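Otra vez el vídeo del portal

Llevo dos semanas recibiendo el mismo vídeo por tres grupos distintos, y en los tres con el mismo comentario: «qué vergüenza de policía». Supongo que a estas alturas lo habéis visto. Un agente municipal de Fultwood sujeta por el brazo a un repartidor en la puerta de un edificio, se oye un grito, el móvil se mueve y se acabó. Dura 11 segundos.

No voy a defender al agente. Tampoco tengo intención de condenarlo con lo que hay, y ahí es donde me quedo sin amigos en los grupos.

Lo primero que hice fue buscar de dónde salía. La copia que me llegó llevaba el logotipo de Kurka, esa página que publica sucesos locales y que en agosto ya tuvo que retirar dos piezas sin dar explicaciones. Kurka dice que se lo mandó «una vecina». Otra cuenta lo había colgado la tarde anterior, con 156 compartidos cuando la encontré, y allí el repartidor era un estudiante y el portal estaba en Brevby. Mismo vídeo, otra ciudad y otro oficio. A mí eso ya me enfría bastante.

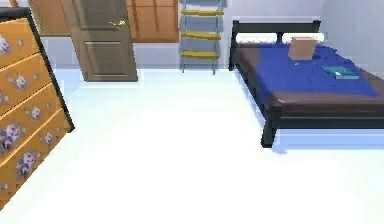

¿Se sabe quién grabó el vídeo?
Hasta ahora, ninguna persona ha dicho públicamente que lo grabara ella, y las dos cuentas que lo difundieron primero dan versiones que no encajan entre sí.

Escribí a Kurka preguntando si tenían el archivo original. Me contestaron a las siete de la mañana con una frase: «Confiamos en nuestra fuente». Muy bien, yo confío en mi dentista, pero si me dice que hay que sacar una muela le pido la radiografía.

El ayuntamiento tampoco ayuda. Su nota habla de «una actuación proporcionada en el marco de un requerimiento vecinal». ¿Proporcionada a qué? ¿Quién requirió y por qué? La nota no lo dice, y quien la firmó tuvo tiempo de sobra para decirlo. Cuando una institución usa la palabra «marco» en la primera línea, yo ya leo el resto con la ceja levantada. Si los agentes llevaban cámara, como se anunció a bombo y platillo cuando se compraron, que enseñen la grabación a quien corresponda y que digan al menos si existe. Pregunté eso mismo por el formulario de la web y me dieron un número de registro. Del registro no he vuelto a saber nada.

Shalini Thakur, que cubrió tribunales muchos años y con la que discuto de estas cosas por correo, cree que soy demasiado blando. Su argumento es que pedir contexto siempre beneficia al que lleva uniforme, porque el contexto lo tiene él guardado en un cajón. Le doy parte de razón. Pero en el caso Chaudhary, hace unos años, también circuló un corte muy claro, también nos indignamos todos (yo el primero, con un texto en este mismo blog que sigue colgado para mi vergüenza) y luego el vídeo completo contaba algo bastante más enredado. Ni el detenido era un santo ni el agente un matón. 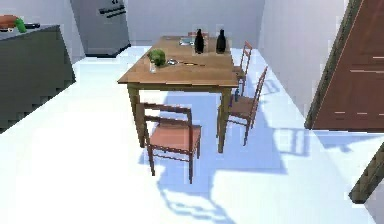
Aquella vez mi entrada tuvo 1.915 visitas. La rectificación, 200. Lo menciono porque son las dos únicas cifras de este asunto que puedo comprobar yo mismo, y porque me imagino que a Kurka le saldrán unas cuentas parecidas, solo que con publicidad alrededor.

También me chirría la petición de firmas que apareció casi a la vez que el vídeo. Pide la dimisión del concejal de seguridad, que igual se la merece por otras cosas, pero el texto da por probado que hubo «una paliza». En lo que yo he visto no hay una paliza. Hay un brazo agarrado y un grito que no sé de quién es. Puede que antes o después ocurriera algo mucho peor. Entonces habrá que contarlo con un parte médico, una denuncia o alguien que lo viera y lo cuente sin taparse detrás de un logotipo.

Del repartidor, por cierto, nadie habla. No sabemos su nombre, si fue detenido o si está bien. He preguntado en dos empresas de reparto de la zona: en una no contestaron y en la otra me dijeron que no les constaba ningún incidente, frase que vale lo mismo que la del marco.

Si alguien tiene la versión larga del vídeo, mi correo está en la columna de la derecha. Mientras tanto no lo voy a reenviar, y no hace falta que me lo mandéis una cuarta vez.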